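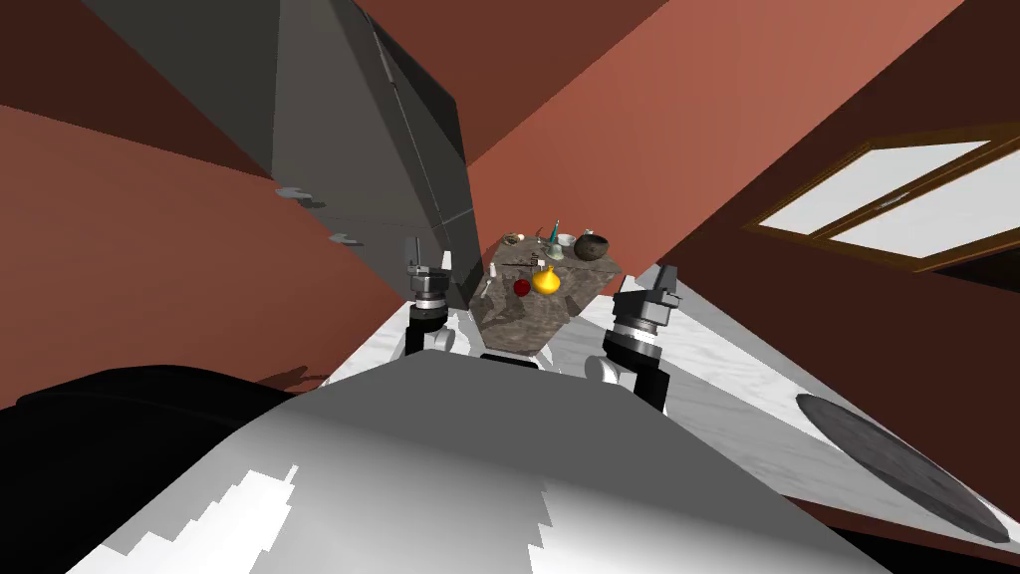
Terracotta in a north-facing kitchen – am I going to regret it?

amber_v
Posted in Paint and Colour, 576 views

Hello all, long-time reader and very occasional poster. We're finally getting round to the kitchen (only four years after moving in, which my mother reminds me of every time she visits) and I've set my heart on a proper terracotta red. All four walls, not just one. The worktop is staying, pale marble, and the cupboards are going dark grey. My other half thinks it will be like cooking inside a flowerpot. The room faces north and gets precious little sun except in June. Has anyone lived with a colour like this for more than a few months?

Bernd Albers
Welcome Amber! We did ours in a very similar shade when the children were small and it was the cosiest room in the house, everybody ended up in there. I wouldn't worry about north light one bit. Cool light makes pale colours look like dishwater, but a good earthy red just goes a bit deeper and browner. Do use a tinted undercoat though. I didn't, and I was on my fourth coat before the old cream stopped grinning through.

jasper_dh
I'm going to be the misery here, sorry. I had terracotta and dark cupboards in my last place and by four in the afternoon in winter I had every light on. Dark grey up at eye level does a lot of the damage. Paint one wall and leave the others off-white, you'll still get the warmth.

Bernd Albers
Each to their own Jasper, but I do think one wall on its own looks as if you ran out of paint!

jasper_dh
Ha, fair. I still say try it on the darkest wall first.

Anouk VR
I'm somewhere between the two of you. It depends so much on the bulbs – we swapped ours for warm ones and the walls went from raw liver to something really lovely, same paint. Amber, get a tester pot and do a big sheet of lining paper, then move it about for a week. Look at it next to the marble too, as some reds turn very pink against white. And what are you doing with the window frame? Bare brown wood is gorgeous with terracotta, I'd leave it well alone if yours is wood.

amber_v
Thank you, all of you, this is so helpful. The bulbs hadn't crossed my mind. Lining paper is going up tonight, darkest wall first to keep Jasper happy, and I'll report back once I've had breakfast with it a few times.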